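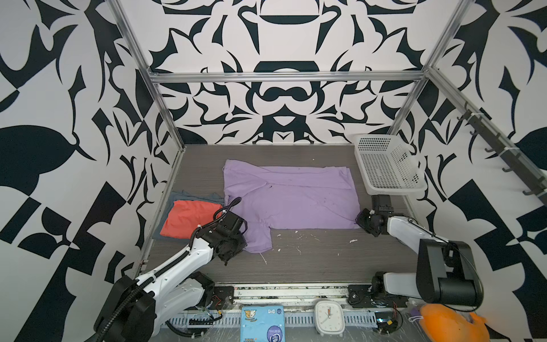

Call for Student Members: Cheetham Folding Robots Project, Fall Term

We are looking for 11 new people to join the laundry team at the Cheetham student robotics club. If you have ever looked at a pile of clean shirts and wished for another pair of arms, come and talk to us!

The project started small, with one arm and a stack of dish towels. We now work on shirts with two arms side by side, and shirts are so much harder (and so much more fun). A towel is a rectangle. A shirt has sleeves that slide under the body, a collar that won't lie down, and a hem that looks like any other wrinkle to a piece of software. One arm on its own spends most of its time chasing fabric across the table. With two arms you can pull a sleeve straight and hold the body still at the same time, and the first time you do it well from the controls you will want to show everyone in the hallway.

Our goal for the coming year is 2,000 recorded folds, all of them done by students driving the arms by hand. Those recordings go into training our folding program, Tasard, which the club writes itself. At the end of the year we take Tasard to the Nilevar Student Robotics Meet, where teams get a pile of clothes they have never seen before and 75 minutes to deal with it.

What you would be doing

Everybody drives. That's the one rule we are strict about. Even if you join to write code or design parts, you will spend part of each week at the arms, picking up a shirt, laying it flat, folding in the sleeves and putting it on the stack. You learn more about what the program needs from an afternoon of that than from a month of reading.

Past that, we sort people by what they want to do:

Operators record folds, check the recordings afterward and throw out the bad ones. You also help decide which clothes we practice with. Big shirts, small shirts, slippery ones, the fleece that sheds on everything.

Software people work on Tasard and on the tools we use to look through recordings. Mostly Python. If you have only taken the intro course, that is enough to begin with, and there are easy jobs set aside for your first weeks.

Hardware people look after the arms, the grippers, the rails and the wiring. We are working on new gripper fingers this fall -- the current ones are good on thick cotton and grumpy on anything thin -- so if you like drawing a part, printing it and finding out what's wrong with it by dinner, this is your corner.

We also want one person who likes writing. The team log has been kept by whoever was nearest to the keyboard, and it reads that way.

Who can apply

Any student enrolled at Cheetham for the fall, from any department. You do not need to have touched a robot before. Our best operator last year was studying music, and she picked up two-handed driving faster than any of the engineers.

Please be able to give us 4 hours a week during the term. We can be flexible about when, and we know exams exist. Being patient helps a lot, as does being okay with doing the same fold again when the last one came out crooked. If you use a wheelchair or have trouble standing for long, tell us and we will set the controls up to suit you; they can be moved and used sitting down.

What you get

This is a volunteer position with no pay. Students in engineering and computer science can sign up for project credit through Riet Mertens, our faculty adviser, and students in other departments should ask her, as it has worked out for several people before. You get a key card for the lab after safety training, full use of the printers, and a place on the list for Nilevar. Travel to the meet is covered by our sponsor, Fidness, for everyone who has been with us the whole year.

You also get good company. We eat together after the long recording sessions and there is a running argument about the right way to fold a long-sleeved shirt that you are welcome to join.

How to apply

Send a short email to Oduor Laizer, team lead, at the club address on our page. Tell us your name, your department, which of the jobs above sounds good to you (more than one is fine), and something you have made, fixed or practiced for a long time. It can be anything -- a bike, a quilt, a website, a drum part. Half a page is plenty. No resume, please.

Applications are due Monday, May 21, 2018. We will invite everyone who writes to come by the lab and try the arms before we choose, so wear sleeves you can push up and plan to stay a while. Training for new members runs in August, the week before classes, and recording starts right after.

Old clothes are welcome too, whether you apply or not. Clean shirts in any size or color can be left in the bin outside the lab door. We are short on children's sizes and anything with buttons.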